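Choosing and Using a Two-Hand Kit
Course handout, unit 2 – Fliler Evening School, Bench Automation for Beginners
August 2025

Welcome back, everyone, and thank you for sticking with us through the wiring unit, which I know was a long evening for some of you. In this unit we look at the Fikow Pair, a kit sold by Giluso for small workshops and classrooms, and we try to decide what sort of buyer it would suit. I should say that I like the kit quite a lot, so please argue with me when you think I'm being too kind!

What the price covers

The standard package is listed at $1,051. Hands are included, and so is the control software for one computer. The arms themselves are sold separately, and this is the line that people skip when they read the order page, so do read it twice. A spare finger set costs $82, and the padded shipping case is $315 – more than I would care to spend on a box, though the latches are very good.

Sperling sells a rival package with simple two-jaw grippers, and we'll put the quotes for both side by side at the end of the unit. For flat parts and square blocks I would take the Sperling and be happy with it. Round things are another matter, and that brings us to cans.

The can exercise

The job is to take drink cans from a shallow tray and set them down at a mark on the mat. It sounds like very little when you say it out loud, but it asks for a good grip, a steady wrist and some agreement between the arms about which of them owns the middle of the table. Please look at how the fingers sit on the can, at about its middle, with one of them reaching over the back near the top. The other hand stays open beside the tape cross.

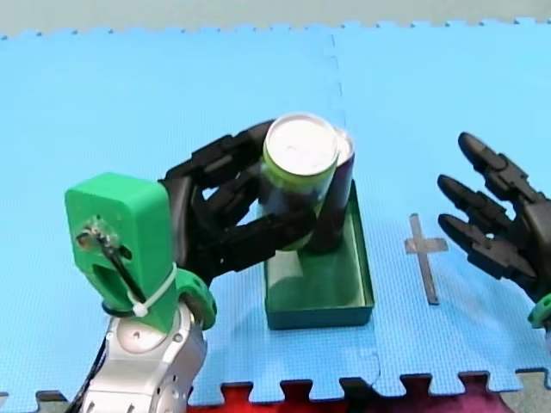
Points to check when you review a kit

Grip. Try the same can full and then empty. A closing force that suits a full can may dent an empty one, and the Fikow software lets you set a separate limit for each finger (the menu is a bit buried, under Hand Options).

Cables. Move the wrist slowly through its whole range with your eye on the cable. You want enough slack for the turn, and no loop big enough to catch a finger.

Repairs. Ask the seller which parts you can print yourself. Giluso sends out its wrist files on request, and my own request in June was answered the next morning.

Work surface. Foam tiles are cheap and kind to dropped parts, but they can creep apart at the seams, so press them together before each run and check that your tape marks are still where you put them.

For next week

Write one page, in your own words, to a shop owner who has asked you whether to buy the Fikow or the Sperling. Say what the shop handles, name the package you would order, and add up the full cost with arms and spares. Bring a printed copy if you can, as we'll be trading papers and the classroom printer is slow.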